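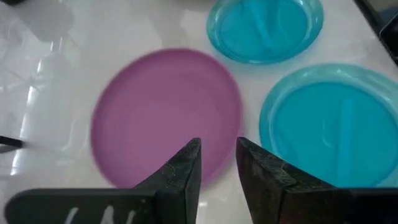
Cold Opens in Wastby: Project Report

Our group picked the crime drama Wastby because two of us grew up watching it with our parents, and we wanted to know how long each episode waits before showing the body. We watched all of season 4 (some of it more than once, we admit!) and kept notes on every opening.

The Stosine episodes were the slowest by far – you get a whole family argument before anyone finds a thing. The Kenico ones hurry straight to the crime. We also handed out a survey and got 200 replies, mostly from classmates, and most of them liked the slow openings better, which made us very happy.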